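# 자주 묻는 질문 (원고 작성·논문 자문)

최종 수정: 2021-08-09

Finano는 기업용 원고와 학위 논문 자문을 맡는 문서 작업실입니다. 문의 전에 아래 내용을 먼저 확인해 주십시오.

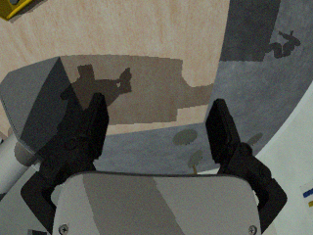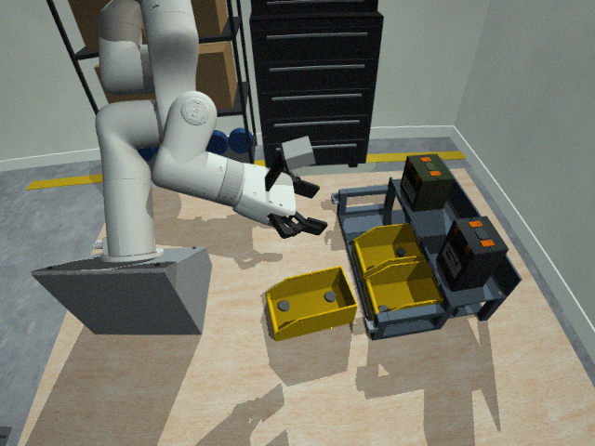
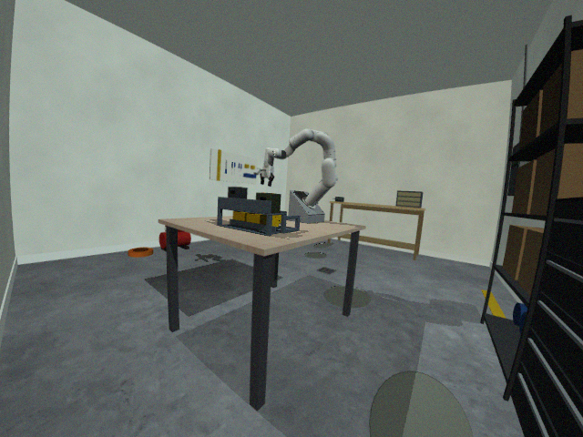
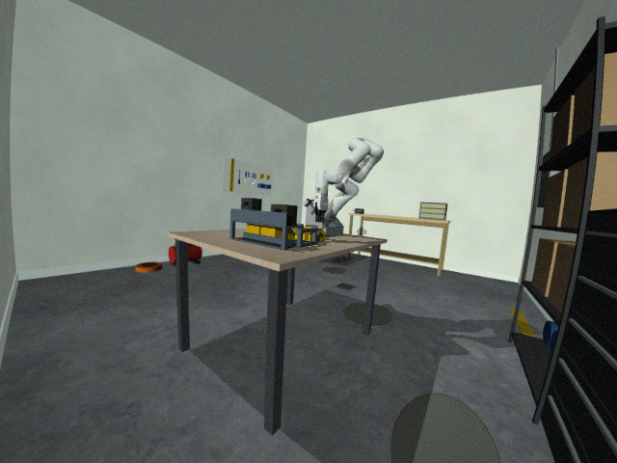
**원고를 맡기려면 무엇을 준비해야 하나요?**
글의 용도, 읽을 사람, 희망 분량을 적어 보내 주시면 됩니다. 참고 자료가 있으면 함께 첨부해 주십시오. 제품이나 설비를 다루는 글은 명칭을 먼저 정해야 작업이 빨라집니다. 위 사진에 나온 작업대 위의 노란 블록만 해도 회사에 따라 '블록', '부품', '시편'으로 다르게 부를 수 있으므로, 사내에서 쓰는 용어 목록을 주시면 그대로 따릅니다. 목록이 없으면 담당자가 초안 전에 용어표를 만들어 확인을 받습니다.

**요금은 어떻게 계산하나요?**
글자 수와 난이도를 기준으로 견적을 냅니다. 공백은 글자 수에 넣지 않습니다. 견적서는 이메일로 보내며, 승인하신 뒤에 작업을 시작합니다.

**작업 기간은 얼마나 걸리나요?**
웹사이트 원고는 접수 후 14일 안에 초안을 드립니다. 논문 자문은 분량에 따라 일정을 따로 협의합니다. 졸업 심사가 몰리는 2월에는 접수가 일찍 마감될 수 있습니다.

**수정은 몇 번까지 가능한가요?**
기본 요금에 수정 2회가 포함됩니다. 주제나 구성을 바꾸는 경우에는 새 원고로 보고 다시 견적을 냅니다.

**논문을 대신 써 주기도 하나요?**
대필은 하지 않습니다. 자문 범위는 목차 검토, 문장 교정, 참고문헌 형식 점검입니다. 통계 분석은 다루지 않습니다.

**Koller 요금제와 Isberg 요금제는 무엇이 다른가요?**
Koller는 건별 의뢰용이고, Isberg는 매달 원고가 필요한 기업용입니다. Isberg는 한 달에 원고 20편까지 접수하며, 남은 편수는 다음 달로 넘어가지 않습니다.

**파일은 어떤 형식으로 받나요?**
DOCX가 기본입니다. 마크다운이나 일반 텍스트가 필요하시면 의뢰서에 적어 주십시오. 완성본은 고객 페이지인 Jemberg에서 내려받을 수 있습니다.

**저작권은 누구에게 있나요?**
잔금이 입금되면 원고의 저작재산권은 의뢰인에게 넘어갑니다. 비밀유지 계약서가 필요하면 접수할 때 요청해 주십시오.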